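Golf Help Board > Course Care and Club Life

How do we handle tee times while the back nine is being rebuilt?

Posted by fairwaydan, 09/06/2026

I run the tee sheet at Fovimberg, a public 18-hole course with 112 members and a lot of walk-up play. In August the back nine closes so the greens can be rebuilt. The front nine stays open the whole time. I need to work out how to send groups around it twice without the first tee backing up.

Right now we use ten-minute gaps. My worry is the people who want 18 holes. They come off the ninth green and meet the people who are waiting to start. The owner would like to keep both nine-hole and 18-hole rates. The pro thinks we should sell nine holes only until the work is done. We get a fair number of players who drive over from Landau, and I don't think they will make the trip for nine.

Has anyone run a course this way for a few months? What did you do with the sheet, and did you change the price? 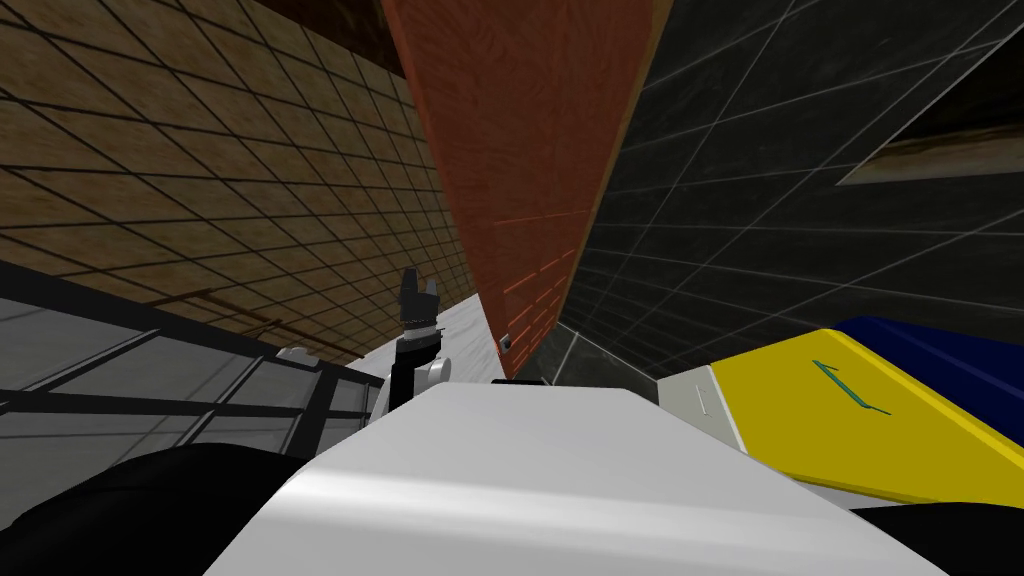
Gwilym Prothero

We did this at Enent when our irrigation was replaced. The way to do it is to block the sheet in waves.

Open the first tee for two hours. Then close it to new groups for two hours while the early ones come around for their second nine. Then open it again. A foursome at our place took a little over two hours for nine, so the first group reached the tee again just after the last one of the wave had gone off. If your pace is slower than that, make both blocks longer by the same amount.

A few things to settle before you start:

Ask for nine or 18 at booking and hold people to it. If they decide at the turn, the sheet falls apart.

Give the nine-hole players the last slots in each wave. They leave after one loop and that frees up room for anyone who is running behind.

Move the tee markers for the second nine if you have the space. We had a forward set and a back set, and the regulars liked playing the par 3s from a different distance. Our sixth played 124 yards in the morning and a good bit longer the second time.

Keep the gap at ten minutes. We tried eight for one weekend and had three groups standing on the second tee.

On price, we kept the nine-hole rate as it was and took $6 off the 18. There were few complaints. Call your state association about handicap scores too. You want to know how they treat two loops of the same nine before members start posting them.
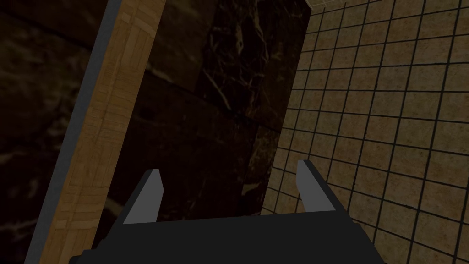 bogeytrain

Just do nine only. It's simpler. People will find somewhere else for a couple months and then come back.

lloyd_muni_starter

I work as a starter at Lloyd and we had half the course shut for drainage work. I agree with the waves. I don't agree with nine only, at least for a place with members. Ours paid for a full year and they wanted a full round.

Watch your cart fleet. In a normal day a cart goes out and comes back after four hours or more. With nine-hole groups they come back in half that and need to be cleaned and charged in between. We ran short on charged carts by early afternoon for the first week. After that we kept a few back from the morning wave.

The other thing is wear. All the traffic you used to spread over 18 greens is now on nine. Our superintendent moved the cups twice a day and roped off the walk-up areas on the short holes. The ninth green was still thin by the end. We spent close to what we'd saved on labor getting it back, and the bill for seed and sand was $4,000.

Put a notice on the booking page now, and tell the outside groups by phone. A couple of ours had not read the email and showed up with 16 players expecting a full course.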